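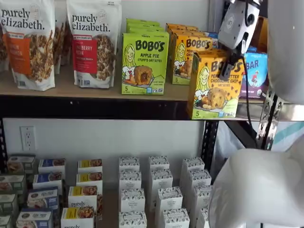 Gripper over the front peanut butter chocolate chip box, upper shelf.

Home Boards Student Robotics Ask Log in

Gripper tips the front box on our shelf-picking project
Posted October 28, 2020 by Lostetier

Our class project is picking snack boxes off a metal shelf. The granola bags go fine. With the Bobo's boxes the finger lands on the top edge and the box tips forward. Approach angle is 90 degrees and speed is 60 percent. Should I change the angle or the grip point?

Özkan
Grip point first. Your front orange box has a corner over the rim, so any push from above will tip it. Set your start positions back from the edge, then teach the pick again. Leave the angle alone until you have 2 clean runs in a row. Also check that the cable can't snag on the upright.

Norville
slow it down. worked for us in July

Last updated: October 28, 2020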